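Keeping a Bike in a Small Garage: Which Tips Hold Up

Most advice about storing bikes at home is written by people selling hooks. I have hung, leaned, stacked and tripped over bikes in the same one-car garage for 11 years, and I've grown tired of tips that get copied from one page to the next without anyone picking up a drill. These are the ones I get asked about, with what I think of them.

"Hanging a bike by the wheel ruins the wheel"

I don't buy it. A wheel in decent shape carries a grown adult over potholes. The bike's own weight on a padded hook isn't going to bend it. Very deep carbon rims may be another matter, and if you own those, read what the maker says. For the rest of us, hang it by the front wheel, put the hook in a stud, and stop worrying.

What does go wrong is the hook. The bare screw-in kind sold in bins wears through its rubber coating, and then you have metal on rim every time you lift the bike down. Slide a piece of old inner tube over it. Replace the tube when it splits.

"Drywall anchors are fine for a light bike"

They are not fine. The number on the package assumes a load that hangs still, and you will be yanking at yours on the way out the door. Find the stud. If the studs are in the wrong place, screw a length of two-by-four across two of them and mount your hooks to that. Graciela Toledo trusted anchors in her hallway in Tustville and now has a patch of wall that's a different white from the rest.

Floor stands

The cheap ones that grip only the bottom of the wheel are a waste of money for anything with a disc brake. The rotor ends up against the bars, and one bump from a car door can bend it. I tried a Julava stand for a few weeks and sent it back. The Leiva one I bought next holds the tire higher up and I've had no complaint except that it slides on smooth concrete. A scrap of rubber mat underneath fixed that.

If you want more than one stand side by side, stagger them nose to tail. Handlebars are wider than people remember when they're measuring a floor. Measure the bars.

Pulleys and ceiling hoists

Everyone loves these in July when they put them up. By winter the bike is up there with dust on the saddle. A hoist is good for a bike you ride twice a year and a nuisance for one you ride on Sunday mornings. Check that the cleat for the rope is within reach of the shortest person who will be using it, and never leave the rope held only by the ratchet.

Do you need to lock it at home?

Yes, even in a closed garage. I'm less sure about the wall anchors sold for the purpose. Plenty of them come with bolts meant for concrete, and people put them into wood with whatever screws are in the drawer. An anchor like that holds about as well as a coat peg. If you have a concrete floor, use it. If you don't, a chain through the frames of 3 bikes makes an awkward bundle to carry off, and costs less.

Write down the serial number while you're at it. It's usually stamped under the bottom bracket, so flip the bike over before you hang it up.

Covers

Indoors, skip them. A plastic cover over a bike that came in damp keeps the damp there. Use an old bedsheet if the dust bothers you. Outdoors you have no choice, so get one with vents and take it off on dry days.

Drips, grit and small parts

Put a boot tray under the wheels in wet weather. I was told to use cat litter for chain oil on concrete, and it does pick up fresh drips, but it did nothing for the old stain by my door. Neither did the Stellholm cleaner, for the price.

Small parts go in open containers where you can see them. Drawer units look tidy and swallow valve caps. Baskets with holes are fine for gloves and bottles, useless for washers, so keep a tray with a rim for anything that rolls.
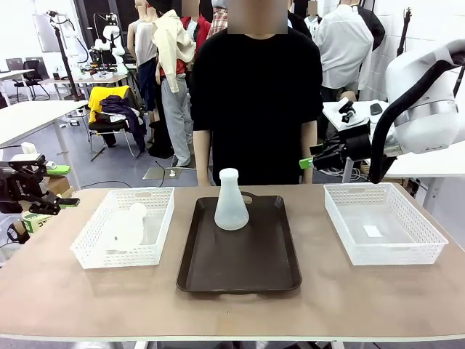

Rimmed tray in the middle, a perforated basket on either side.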